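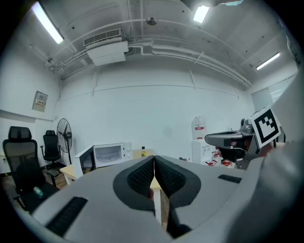 What is a countertop microwave oven?

A countertop microwave oven is a small electric appliance that heats food and drinks with microwaves and stands on a table, shelf or counter without being built in. It plugs into an ordinary grounded wall outlet.

Search the Andetus Household Encyclopedia Go Advanced search

Countertop microwave oven

The countertop microwave oven is the most common form of microwave in small kitchens, dormitories, workshops and offices. Other forms include the over-the-range oven, which has a vent fan in its base, and the drawer oven, which slides out from under a counter. Countertop models can be moved by one person and need no installation beyond a level surface and room for air to pass around the case.

Parts

The main parts are the case, the cavity, the door, the control panel, the magnetron and the turntable. The magnetron produces the microwaves and sits behind the control panel, so most ovens are heavier on that side. A short metal channel called a waveguide carries the waves into the cavity through an opening covered by a thin plate. This plate is meant to stay in place and is not a wrapper to be peeled off.

The door has a window with a perforated metal screen inside it. The holes are large enough for light and too small for the waves. Switches in the latch stop the magnetron when the door opens. On most countertop ovens the hinge is on the left and the door swings toward the left, which matters when choosing a spot. A table open on all sides gives it more room than a shelf with a wall on the hinge side.

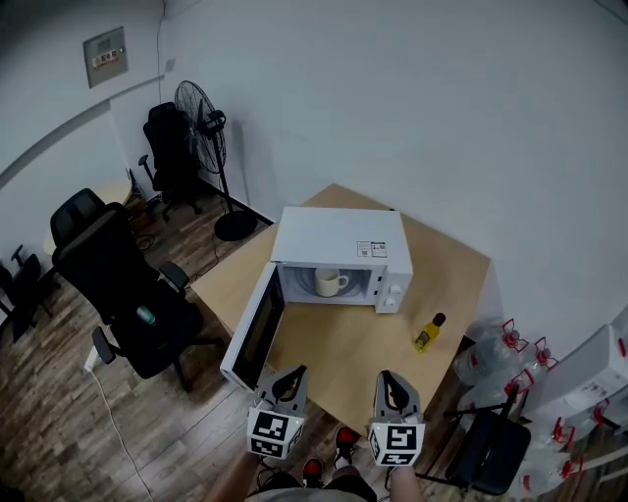 L. Gowda
Contributing Editor, Appliances and Furnishings

Controls

Control panels are either mechanical or digital. A mechanical panel usually has two round knobs, one above the other, as on the white oven shown with a mug on its turntable. In the usual layout one knob sets the power level and the other is a timer that rings a bell at zero. Turning the timer knob starts the oven once the door is shut. If the door is opened early, the timer on many models stops where it is and must be turned back to zero by hand.

Digital panels have a keypad and a display. Many accept times up to 99 minutes, although few dishes call for more than 11. Knob ovens are common in shared rooms, where they are used by people who have not read the manual.

Turntable

The turntable is a round glass plate that rests on a ring with three small wheels. A motor under the cavity floor turns it through a coupling in the center. Microwaves form stronger and weaker spots inside the cavity, and turning the food evens out the heating. A single cup heats more evenly when placed toward the rim of the plate. Cups with large handles should be set so that the handle clears the walls through a full turn.

Suitable containers

Glass, glazed ceramic and plastics marked for microwave use are suitable. Plain ceramic mugs are widely used for water, milk and soup. Metal pans, foil trays and cups with metallic trim can cause sparks. Sealed bottles and jars should not be heated, as steam can burst them. Water heated in a very smooth cup may pass its boiling point without bubbling and then boil over when moved; a wooden stick left in the cup reduces this risk.

Placement

The surface should be flat, steady and deeper than the oven, with all four feet resting on it. Manuals give the clearance for the top, back and sides. The vents must not be covered with cloth or papers. Bottles and other small items kept on the same table should stand clear of the vents and of the path of the door.

Cleaning

The cavity is wiped with a damp cloth and mild detergent. Dried splashes loosen after a bowl of water has been heated for 2 minutes and left to stand with the door closed. The plate and ring can be washed in the sink. Abrasive pads scratch the cavity paint, and bare metal under chipped paint may rust or spark.

See also: Toaster oven; Turntable ring; Water dispenser

Last revised 01/10/2024

Contact us | Copyright Andetus Reference, Gravdale | Back to top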